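Search reviews
Search
Clear

Home Kitchen Living Garden Sale finds

Jullel bread proofing mat: two winters in

I've been baking sourdough at home for a fair while now, and the thing I get asked about most is the grey mat plugged in beside the toaster. It's the Jullel, it warms dough from underneath, and I love it!

My kitchen faces south and it's freezing from June on (old weatherboard place, no insulation to speak of). Before the mat I was putting dough in the oven with the light on, then forgetting and preheating the oven. I did that twice. The second time took a tea towel with it.

Setup is dead easy. You unroll it, plug it in, pick a temperature and put your bowl on top. The dial goes up in steps of 2 degrees, and I leave mine at 26 for a plain white loaf. My usual dough has 452 grams of flour in it, an odd number I landed on years ago because it fills my tin properly, and it's ready to shape by lunch if I mix it at breakfast. In July, without the mat, I'd be waiting until dinner.

The cord is my one real grumble. It's short, and it comes out of the side you'd want facing the wall. The Bumo mat my sister has is better there, but hers only has low and high, and her rye came out gluey on high. 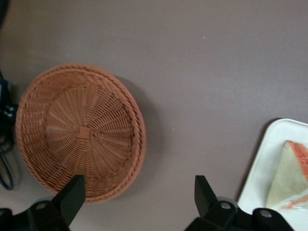

Cadi Skyrme wrote in to say she gets the same results from a hot water bottle under a folded towel, refilled once, and she'd sooner spend the money on good flour. Fair enough, Cadi! I tried it for a week and got one gorgeous loaf and a few flat ones, though I'm hopeless at remembering the refill.

It does more than bread, too. I've done yoghurt on it, and pizza dough for 14 people at Christmas, when it was warm enough that I hardly needed the thing but plugged it in anyway out of habit. Cleaning is a wipe with a damp cloth. Dried dough comes off with a fingernail.

Buy the larger size if you've got the bench space. I didn't, and two bowls are a squeeze.

Recent reviews
Clikallow digital scales
Zamfir dough scraper
Bumo milk frother
Which loaf tin colour browns best?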